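9 February 2020. Pons lane, surface check, walked with S. Gaillard.

Concrete is worn and gritty end to end. The joint between slabs runs lengthwise and is open enough to hold sand. Grit not swept before the walk.
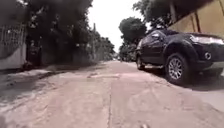
Patched strip across the lane logged as a separate item. Can't tell from the surface whether it is a repair or a rise in the slab, so straightedge on it next visit. Kerb-side parking narrows the usable width; ask Rafia for a clear lane before we measure. Joint sealant quote from Althorpe still owing, colour to be grey.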